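Student Projects | Packaging and Logistics | 4 comments | 2 shares

Unpacking and Repacking at a Shared Work Table: Final Report

1. Background

The project was carried out at the Prumville campus as part of the second-year course in packaging and logistics. Its purpose was to examine how small electronic goods and their accessories are handled between delivery and first use, and to propose a simple table layout that reduces misplaced items. The study was supported by Udico, which provided shipping cartons, and by the Charpentier reading room, which lent its reference collection on packing methods.

Earlier student work at Sarkodholm had dealt with warehouse benches, where each position is marked and the worker stands. Home and office unpacking is less orderly. The carton is usually opened on the same table where a computer is already in use, and the contents are set down wherever space allows. The present report is limited to this second situation.

2. Method

Each session took place at an ordinary table with the participant seated. Participants received no instructions on where to place the carton or its contents. The observer noted the position of the box, the location of small items once removed, and the treatment of the paper filling. No time limit was set.

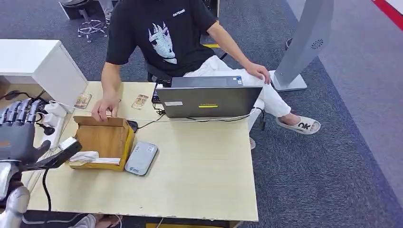
Report prepared by Évan Barbier
Friday, June 12, 2020

3. Observations

The open cardboard box took up a large share of the working surface. With a laptop open on the same table, the remaining space was divided into narrow areas, and small articles tended to collect in them. A black computer mouse lay right beside the box, with a flat gray device next to it. Two small printed cards or packets lay apart from these, toward the back of the table.

Crumpled white paper remained inside the carton. This matters for repacking, as filling left in a box can conceal small parts and is easily thrown away together with them. The black cables running from the laptop added a further difficulty: a cable lying across the table limits where a carton can be moved without disturbing the computer.

Participants often kept one hand on the rim of the box. The project group had assumed that a carton, once placed, would be left alone, and the first layout proposal made no allowance for this habit.

4. Proposed Layout

The group recommends that the carton be placed on one side of the seated person, with its flaps fully folded out. Accessories should be set in a shallow tray between the box and the computer. Printed matter should be kept in a separate place and returned to the carton last. Cables should be led toward the back edge before unpacking begins.

5. Further Work

A second round of sessions is planned for August, using a deeper table and cartons of 2 sizes. The tray dimensions have yet to be settled.

Tags: packaging, workspace, student reports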